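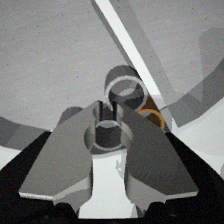 Wrist view in the simulator, small cylinder between the fingertips.

I have had the Grevitz simulation package on trial since February, mostly to see whether its grasp planner is worth the licence fee. The wrist view is the part I use most. Shading is flat and hard-edged, so I wouldn't train a colour classifier on it, but the geometry reads clearly enough to check finger clearance in clutter.

I ran 333 grasps on grey cups and cylinders with the default parallel gripper. The planner found a valid approach in about 80 per cent of them. Most failures were small parts standing close to a larger one – the fingers are broad, and the collision margin ships at 3 mm. Dropping it to 2 mm recovered a fair number, at the cost of longer planning times.

Documentation is thin on contact parameters. Hafiz Chong at Grevitz answered my friction query within a day, and the fix was one line in the config file. Next up is the Dondine importer, which so far rejects my meshes.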